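Tuesday, conservation bench, Hanrahan portrait

Continued on the half-length of the officer in undress uniform (Hanrahan bequest, Drommont loan list, sitter still not identified). Frame off before lunch. Rebate is dirty but sound, no live worm. Old frass swept out and bagged.

Back of canvas: stencil of a colourman, only the last letters legible. Chalk "24" on the top stretcher bar, probably a sale lot. Printed label lower left reads VOKHOLM and then is torn. The Vokholm house sale had two officers by the same hand, so the lot number needs checking against the annotated catalogue.

Uniform: epaulettes have been strengthened by a later hand. Under UV the retouching on the left one shows dark and runs over the edge of the sash. The star on the breast sits on top of an aged varnish layer, so it was added some years after the first campaign of painting. If he received the order late in life that would fit, but it rules out dating the picture by the award. Medal ribbon too abraded to call.

Solvent tests, lower right background, swabs 1 to 6. Mix 2 takes the upper varnish without touching the brown glaze. Mix 4 too strong, stopped at once. Blanching at the test edge of 5, leave alone.

Raking light set at 80 degrees from normal, lamp on the left. Cusping on three sides, none along the bottom. Canvas has been cut there, which may account for the missing sword hilt and any inscription.

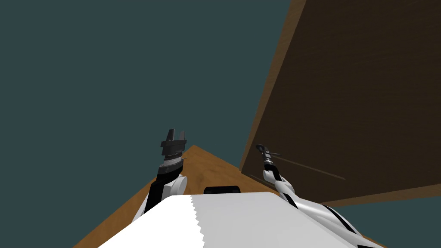

Left arm, gripper open. Simulation view.

Plandora record updated as far as the stretcher. Condition fields still to do. Insurance figure on the old card is 1,000 with no currency given; left blank in the new record.

Next: X-ray of the head and collar, infill samples, write to Drommont re the second officer.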